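Section 4: Setting up your ward's home study planner

Navavico Planner replaces the paper schedule many families used when Sunday meetings were longer. Read this section through once before you start. Setup needs a member account and a family name.

1. Open the planner and choose New Household. Enter the name as it appears on your ward list.

2. Add each person who will take part. Children under eight go under Junior and see the shorter readings.

3. Choose a start month. If you pick July, the planner skips the first half of the year and does not mark those readings as missed.

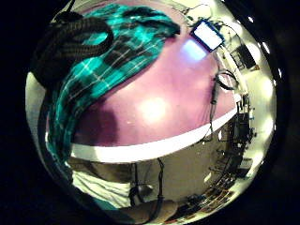 4. Choose a place and a time of day for the lesson. The place is only a label, printed at the top of each weekly sheet, so use whatever your family will recognize. "Purple table" is fine if you have a smooth purple surface like this one with a bit of plaid fabric lying by it. Labels can be up to 175 characters long.

5. Set the reminder. The default is 6:30 p.m.

Note: Reminders follow the clock on your phone – check it after you travel.

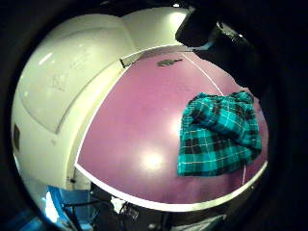
6. Assign readings. Tap a name, then tap a passage. To share a passage between 2 readers, hold the first name and tap the second.

Caution: Clear All removes every assignment in the household, including past weeks. It cannot be undone.

7. Print or send the weekly sheet. Hymn numbers appear at the bottom if you turned them on in Settings.

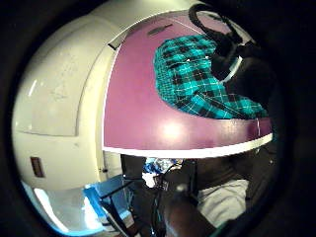

8. To let a ministering family see your plan, choose Share and type their household code. They can read the plan but cannot change it.

If a code is refused with message 174, the other household has sharing turned off. Message 1143 means the code has expired and they need to make a new one.

Questions about this section go to Moushumi Ekanayake or Akosua Lamptey.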